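Table lamp

A table lamp is a small, free-standing electric lamp made to be placed on a table, desk, shelf or chest of drawers. It usually has a base, an upright stem, a lampholder for the bulb and a shade. Most table lamps are plugged into a wall socket by a flexible cord, although battery and rechargeable types are also sold. A table lamp gives light to a small part of a room and is often used together with ceiling lights.

History

Lamps that could be carried from table to table existed long before electricity. Oil lamps of clay, stone and metal were used in the ancient world, and candlesticks served the same purpose in later centuries. In the nineteenth century the paraffin lamp, with its glass chimney and fuel reservoir, became common in ordinary homes. Many of the first electric table lamps kept its general form, with a heavy lower part where the fuel had once been. Older oil lamps were sometimes converted by fitting a lampholder in place of the burner.

As houses were wired for electricity, the table lamp became a normal piece of household furniture. Shades of pleated silk, parchment and coloured glass were popular at different times. Plain drum and cone shades in cotton, linen or paper came into wide use in the second half of the twentieth century.

Parts

The base keeps the lamp upright. It may be ceramic, glass, wood, metal, stone or plastic, and light materials are often weighted at the bottom with a metal plate or sand. The stem may be straight, turned, bent or curved, and in many designs base and stem are a single piece. A curved base needs more care in its making, as the weight of the shade must stay above the foot or be balanced by extra weight on the other side.

The lampholder grips the bulb. In Britain both bayonet and screw fittings are found. The shade is held either by a ring that screws on to the lampholder or by a wire frame known as a harp, the second being more usual in North America.

The cord, also called the flex, leaves the lamp near the foot or, in some older models, just below the lampholder. A switch may be fitted to the cord, the base or the lampholder. Cords are most often black, white, brown or clear, and fabric-covered ones are sold at a higher price.

Shades

The shade hides the bulb from the eye and spreads or directs its light. A pale fabric shade lets a good deal of light through and gives a soft, even glow to the surroundings. A dark or lined shade sends most of the light up and down through its open ends. White is a common choice, and it goes with bases of nearly any colour. A white shade on a black base is a pairing seen in homes, hotels and offices alike.

Placing

A lamp used for reading is normally set so that the lower edge of the shade is level with the reader's eyes when seated. Lamps meant only for background light can stand higher or lower. Round pedestal tables are often used for lamps, as the single central leg leaves the floor clear at the sides and a wide foot makes the table steady. The cord has to cross part of the top before it drops to the floor, and on a pale surface a dark one shows plainly. 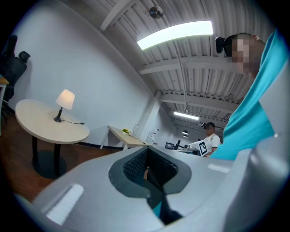 Sanaa El-Sayed takes the view that the cord should be settled before the lamp is bought: find the socket first, she writes, put the table beside it, and turn the lamp until the flex leaves by the back edge. She would sooner move a table than use an extension lead, and she advises against running any flex under a rug, where damage to it goes unseen.

Others give more weight to the lamp's place in the room and accept a visible cord. Clips, channels and tables with a hole in the top are all used to keep cords tidy.

Use in offices

Table lamps are less common in offices than desk lamps, which have an adjustable arm and throw their light on to a small working area. Where they do appear, it is usually on side tables, in waiting areas and in rooms for informal meetings. Ceiling fittings supply the general lighting — often fluorescent tubes or LED panels — and the table lamp adds a lower, warmer light if a warm bulb is fitted.

Bulbs and safety

Most table lamps carry a label giving the highest wattage that may be used. The limit mattered a great deal with filament bulbs, which could scorch a fabric shade that sat too close. LED bulbs give off much less heat for the same amount of light, but the limit on the label still applies.

A lamp should be unplugged before the bulb is changed or the shade removed. Cords that are cracked, frayed or loose at the plug need replacing by a competent person.

Cleaning

Fabric shades are dusted with a soft brush or a vacuum cleaner on a low setting. Glued shades should not be soaked, and some stitched ones can be washed by hand. Bases of glazed ceramic, glass or painted metal are wiped with a damp cloth with the lamp unplugged, and dried before it is used again.

See also: Desk lamp; Floor lamp; Lampshade; Pedestal table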